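Chapter 3
Putting Parts Away: Shelves, Tables and Bins

Most of the work in a small store is moving things a short distance. A part comes off a shelf, rests on a table and ends up in a bin. This chapter deals with those moves and with the layout that makes them easier. It follows on from Chapter 2, where the parts were sorted by size.

Moulded covers and padded cases are a good place to begin. They are awkward shapes, they do not stack well, and a careless grip will mark the surface.

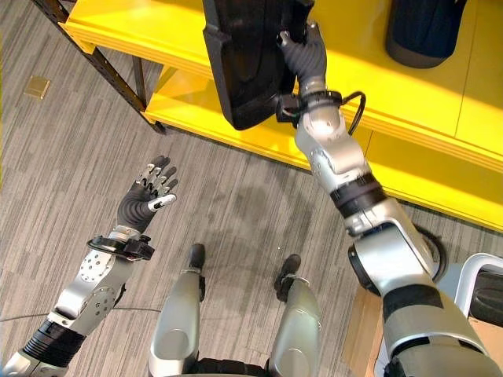
At shelf height, the first thing to check is the space in front of the unit. The floor should be clear for a full step back. Bright shelving, such as yellow, helps here, as a dark part shows up well against it and is less likely to be left behind.

A table near the shelves gives the part somewhere to rest between moves. Keep it for that use. Tools and paperwork left on it will sooner or later end up in a bin with the stock. 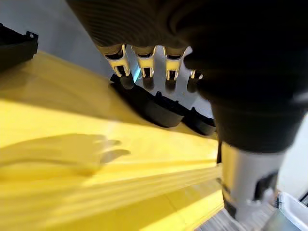

3.1 Using the table

Set parts down flat, with room for a hand between them. Leave the front edge free. In the Utach layout, used in the exercises for this chapter, the table holds no more than 16 parts at a time, and anything over that stays on the shelf.

Dark padded items can look alike from above. Turn each one the same way before moving the next.

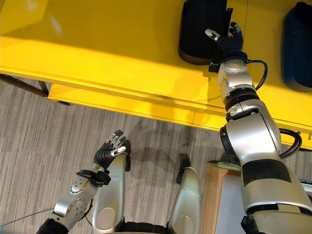
The order of work matters less than keeping to it. At the Clelisstead store, the stock list runs to 847 lines, and each line is ticked when its part goes into the bin. A tick made any earlier has to be checked again.

3.2 Filling the bin

A shallow bin suits curved covers. Lower each one in by hand and let it settle beside the last. Small cartons can share the bin if they are placed first.
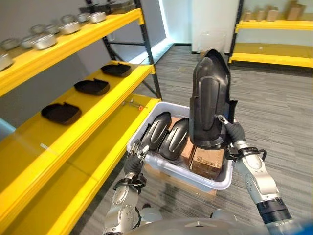
Figure 3.2. Source: Skorcombe picture collection.

Raising the bin on a box saves bending, provided the box is strong enough to bear the load. Exercise 2 asks you to plan a bin for six covers and two cartons.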